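Butcher block

Butcher block is a building material made by gluing strips of wood side by side into a thick slab. It is used for kitchen counters, work tables, desks and cutting boards. The name comes from the heavy blocks once used in meat shops, although most of what is sold under the name today has little in common with those blocks and would not last long under a cleaver.

Names and types

Sellers use the term loosely. In its strict sense it covers end grain slabs, in which short pieces of wood stand upright so that the cut ends form the working surface. A knife edge slips between the fibers and the marks tend to close up. End grain is slow to make and costs more.

Edge grain slabs are made from long strips turned on their sides. This is the usual form for counters. Face grain or plank style slabs use wider boards laid flat, and show more of the pattern of the wood. They also show more scratches. Some writers do not count plank style tops as butcher block at all, and the trade has never settled the matter.

A further split is between full length strips, which run the whole length of the slab, and jointed strips, in which short pieces are joined end to end. Jointed slabs are cheaper. Catalogs often fail to say which kind is being sold, and buyers should not assume that a high price means full length strips.

History

The popular account holds that butchers first worked on slices of tree trunk and moved to glued blocks when the trunks split. This is plausible, since trunk sections do crack as they dry, but the dates and inventors attached to the story vary from one retelling to the next. Several American towns claim the first workshop. The claim made for Menville rests on one undated price list and a family letter. Nimal Sivakumar, who wrote a short history of the town's wood shops, found no mention of glued blocks in the earlier shop ledgers and called the claim "a nice thing to put on a sign."

Use in homes came much later. Magazines promoted wooden counters as a warm change from plastic and steel, and they have gone in and out of fashion since. Each return is described as a return to tradition, though few of the older kitchens being copied had wooden counters of this kind.

Woods

Hard maple is the standard choice in North America. It is dense, pale and close-grained. Beech and birch are common in Europe. Oak is sold widely, but its open pores hold water and it can stain black where it meets iron. Walnut is softer than maple and is chosen for color. Acacia and rubberwood appear in cheaper tops, often with strong differences in shade from one strip to the next.

Bamboo is sold next to these woods, but it is a grass, and the boards depend heavily on glue. Claims that it is harder than maple are true of some products and false of others, depending on how it was pressed and at what age it was cut.

Color variation between strips is natural. Makers who sort for color charge extra, and unsorted tops are sometimes marketed as "rustic" or "character" grade. These words have no agreed meaning.

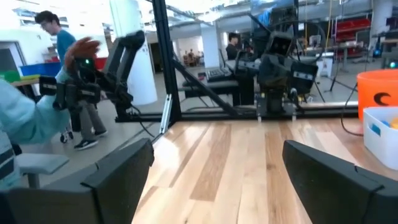 Finishes

Mineral oil is the most common finish for surfaces that touch food. It does not harden, so it must be renewed. Advice to oil "once a day for a week, once a week for a month, once a month for life" is repeated everywhere, and no source for it is ever given. A top in heavy use may need oil more often than that, and a desk may hardly need it at all.

Oils that harden, such as tung and linseed, last longer. Many products with "tung oil" on the label contain little of it, or none. Film finishes such as varnish resist water well while whole, but a knife will cut through the film and let water in underneath.

Hygiene

Whether wood is cleaner than plastic has been argued for decades. Some laboratory work suggests that bacteria pulled down into wood tend to die there, and this has been stretched by sellers into the claim that wood "kills germs." The tests differ in species, wear and cleaning method, and do not support so broad a statement. Nor do they support the older belief that wood is unsafe. Washing matters more than the material, and a badly cracked board of either kind is hard to clean.

Movement and care

Wood swells in damp air and shrinks in dry air, mostly across its width. A slab fixed down tightly may cup or split, so installers use slotted holes or brackets that let it move. Dry indoor heat in January is harder on most tops than summer humidity. Areas near sinks and dishwashers fail first.

Sanding can remove stains and shallow burns. This is the main practical advantage over laminate, although sales material tends to leave out the dust and the work. Signe Blomqvist, in a repair manual for the Dahlgren workshop, warns against sanding only the damaged spot, which leaves a dip that collects water.

Claims about lifespan

Figures for how long a butcher block counter lasts should be read with care. One maker, Kistine, advertised a life of 70 years for tops it had been selling for only three. Others quote a lifetime warranty that is void if the surface is cut on, left unoiled or fitted near a sink - in other words, if it is used as a kitchen counter.

See also

Cutting board
Countertop
Wood finishing
Workbench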